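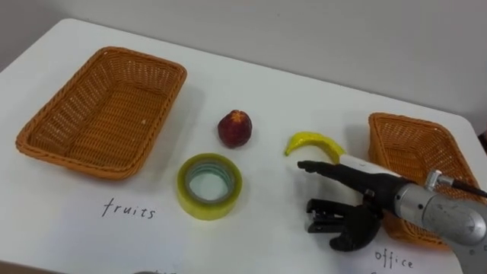
The robotics club at Flovside High has its entry for the Follton Sorting Challenge, and it is tidying up a table! Club members picked the task themselves in the fall, after a long afternoon of arguing over a whiteboard full of ideas (stacking cups came in second). The rules they wrote are short enough to fit on a sticky note. Food goes in the basket marked "fruits" and supplies like a roll of packing tape go in the one marked "office," both labels done by hand in lowercase. The robot has to work out which is which, and that has kept 41 students busy since school started.

The challenge is open to high school teams from Flovside, Voto and the towns along the river. Each team gets three timed runs, scored out of 100, with points taken off for anything dropped, knocked over or put in the wrong place. Flovside has never entered before, so there's no old trophy to defend and nobody seems to mind.
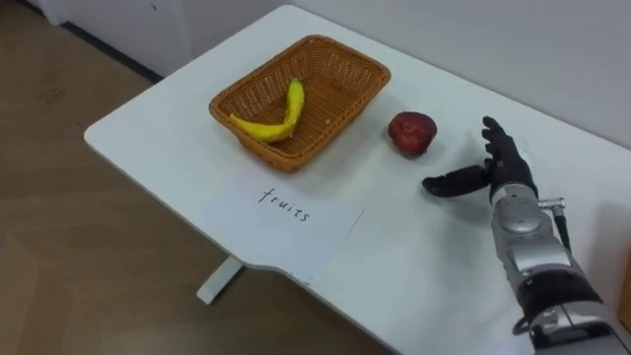 By Karin Maddox

December

Practice starts at 3:15 and is supposed to end at 5, though the lights were still on well past 6 when I stopped by. Students work in shifts. One pair runs the arm while another sets out the objects, and a third group sits over laptops going through the last round and calling out what to try next. Everybody gets a turn at everybody else's job, so the freshmen are already driving.

The club has logged 3,000 practice grabs so far. Round things are the ones that cause the groaning, since they like to roll, and the team has spent more time on how the hand comes in from the side than on any other part of the project. A banana is easier to get hold of but it can go in crooked, and there was a very lively debate about whether crooked should count. (It counts. I checked the rule book.) 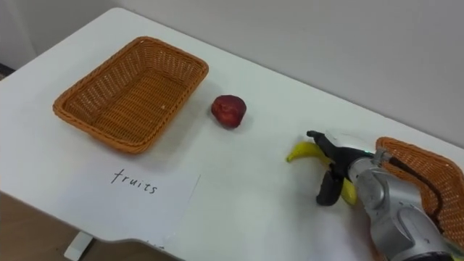

Most of the computer code was written by the students, starting from a basic kit that every team receives from the organizers. The Flovside group rewrote the part that decides where to reach, then rewrote it again over Thanksgiving break. Their best full practice run lost 17 points, nearly all of them in one bad minute, and the whole room clapped anyway when the score went up.

What I liked best was how much talking goes on. Kids who had never said a word to each other in the hallway were leaning over the same screen, arguing about a thumb. The school plans to open one practice to families before winter break, and the regional round will be held at the Leite Center in Follton. Bring a coat, the parking lot is a hike from the door.

Home | Schools | Sports | Town Hall | Events | Contact

Comments (4)

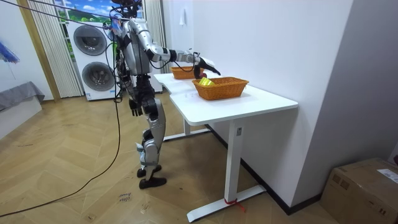
voto_grad: So happy to see Flovside in this! I did the challenge two years ago with Voto and our team lost most of its points on the last run because we got excited and rushed. Take your time, you guys.

river road reader: Is the family practice open to people without kids at the school? I'd love to come watch.

bandmom3: My daughter is in the laptop group and it is all we hear about at dinner. Go Flovside!!

KMaddox (staff): @river road reader, I asked and the answer is yes, just sign in at the front office when you get there.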